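Frische Tischdecken für den Nähtreff in Pendholm

Seit September liegt im Nähtreff wieder Stoff auf den Tischen, und ich freue mich wie verrückt darüber!

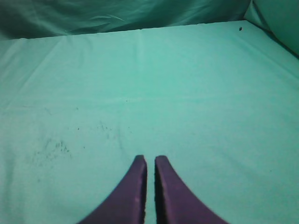
Mintgrün ist es geworden, ein helles, leicht ins Türkise gehendes Mintgrün. Darüber haben wir länger gestritten, als ich hier zugeben möchte. Anneliese Buschmann wollte unbedingt Dunkelblau (»da sieht man die Kaffeeflecken nicht«), ich war für Weiß, und am Ende hat Ilse Janssen einfach die Stoffmuster von Jureck auf den Tisch gelegt und gefragt, auf welchem wir den schwarzen Faden und auf welchem wir den weißen wiederfinden. Auf Mintgrün ging beides. Damit war die Sache durch, und ich muss sagen: Ich sehe mich inzwischen gar nicht mehr satt daran.

Bezahlt haben wir alles vom Erlös aus dem Sommerbasar. 141 Euro waren übrig, dafür gab es den Stoff als Meterware und dazu noch eine Rolle Saumband. Genäht haben wir natürlich selbst, an zwei Abenden, mit viel Tee und einer Nähmaschine, die zwischendurch beleidigt war und erst nach einem Nadelwechsel wieder wollte. Wer beim Säumen geholfen hat, weiß, wie lang so eine Tischkante werden kann.

Ein paar Knicke sind noch drin, das gebe ich zu. Der Stoff kam eng gefaltet an, und ich habe nur einmal kurz drübergebügelt, bevor alle hereinkamen. Ilse meint, das hängt sich aus. Ich meine, auf einem Tisch hängt sich gar nichts aus, und bringe beim nächsten Mal mein Dampfbügeleisen mit.

Noch kurz zur Pflege, weil schon drei Leute gefragt haben: bitte bei 40 Grad waschen und nicht in den Trockner stecken. Beim Probestück hat der Trockner nämlich ordentlich Länge gekostet. Stecknadeln bitte vorher absuchen, auch am Saum! Und Kreide lässt sich ausbürsten, Kugelschreiber leider nicht, das haben wir am Rest schon ausprobiert.

Der Treff läuft weiter wie gewohnt ab 18.30 Uhr im Haus Rathjen, Eingang über den Hof. Im Herbst nehmen wir uns Kissenhüllen mit Hotelverschluss vor, das klappt auch für Leute, die noch nie an einer Maschine gesessen haben. Stoffreste sind reichlich da, eigene dürft ihr gern mitbringen. Für Garn und Tee kommen wie immer 2 Euro in die Dose.

Aus dem übrigen Mintgrün will Anneliese jetzt übrigens Nadelkissen machen. Dunkelblau hat sie seitdem nicht mehr erwähnt.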